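Why Do Shadows Change Size?

You have had a shadow your whole life, and it has never once asked you for anything. It comes along to the bus stop, it lies down flat on the sidewalk when you stand up straight, and it bends in the middle when it meets a wall. Today we are going to spend a little time with it and find out how it works, so get comfortable.

Let's start with light. Light travels in straight lines. It can bounce off things and it can pass through some things, like window glass, but when it is moving through the air in your room it goes straight ahead, and it doesn't curl around corners to see what's there. So when light meets something it can't get through – your hand, say, or a cereal box – it stops, and the place behind that thing gets less light than the places next to it. That darker place is a shadow.

Notice I said less light. A shadow outdoors is hardly ever completely black, and you can still read a comic book sitting under a tree. Some light is always bouncing in from the sky, the grass, the walls and even your own T-shirt.

Plants make especially good shadows, because their leaves have so many interesting edges. A big leaf with splits in it lets light slip through the gaps, and the gaps show up on the floor too, although they may be stretched out or squeezed together.
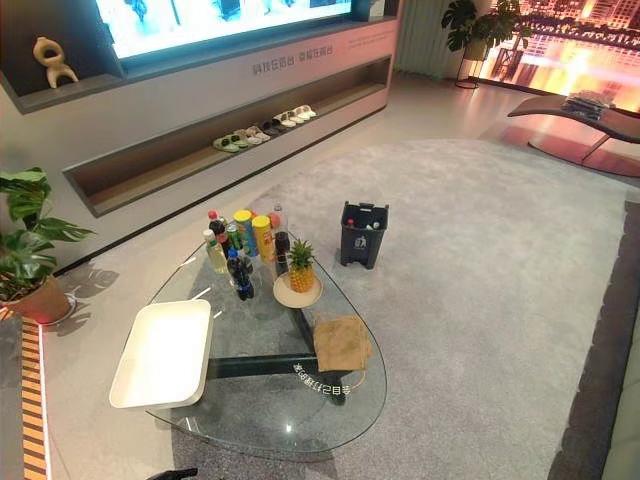 Châu Hồ wrote to ask why the shadow of her fern has sharp edges near the pot and fuzzy edges farther away, when it is all one plant and all one lamp. What a good question, and I had to go and hold a fork over my kitchen table for quite a while before I felt ready to answer it!

The reason is that a lamp isn't a tiny dot. It has a size, and so does the sun when you look at it from Earth (which you should never do directly, because it can hurt your eyes). Light sets out from the left side of the lamp and from the right side and from everywhere in between. Near the edge of a shadow there is a strip where light from one side of the lamp can sneak in but light from the other side is blocked. That strip is only partly dark, and we see it as fuzz. When the leaf is close to the floor, the strip is very thin and the edge looks crisp. When the leaf is high up, the strip has room to spread, and the edge goes soft.

Grown-ups who study light have names for these parts. The darkest part is called the umbra and the fuzzy part is called the penumbra. They are fun words to say at breakfast.

Now for the question at the top of the page. Early in the morning the sun is low, so its light comes in sideways and your shadow stretches out long and skinny. Toward the middle of the day the sun climbs, and your shadow pulls in close around your feet. Then in the afternoon it grows again, pointing the other way. If you live somewhere with cold winters, try looking at noon in December. Your shadow will be longer than it was at noon in the summer, because the winter sun never gets very high.

You can try this yourself with a flashlight, a small toy and a wall.

Put the toy 4 inches from the wall and shine the flashlight at it from across the table. Look at the shadow's edges. Then leave the flashlight where it is and move the toy until it is 30 inches from the wall. The shadow gets much bigger, and the fuzz gets wider too. A plastic dinosaur can turn into something quite alarming this way.

If you'd like to try it outdoors, stand a stick up in the dirt and put a pebble at the tip of its shadow. Go have a snack, come back in an hour and put down another pebble. Keep going until dinner if you have the patience, and you will have made a very simple sundial.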